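Wistville Home & Kitchen Board > Cupboards and Pantries
Topic: Orange stain or start over?

Skakach
Posts: 1,004
December 21, 2018
So I'm finally dealing with the corner by the pantry. The orangey brown wood is making me nuts next to the cream – too warm, too shiny, too everything. And the clutter! Greens, bags, whatever else got shoved in there. I want to sand the lot and paint it before the holidays are over.
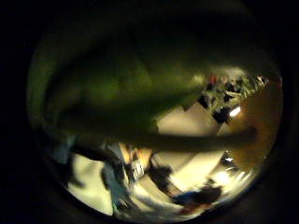
Cream panel in the middle, orange-brown on the right

Sitthichai
Posts: 3,415
Don't paint it!! I lived with that same kind of color for 14 years and I still miss it. Clear out the clutter first and see if you still hate it.

Adico
Posts: 3
Gotta disagree with Sitthichai. Cream and orange fight each other, always have. Paint it and be happy.

Skakach
See, this is my problem, I agree with both of you lol. Clutter goes tonight either way.

Sitthichai
Good! And try one shelf at a time, or you'll have stuff all over the floor at midnight.

Adico
Fine, but buy the primer now – the store was almost out when I went.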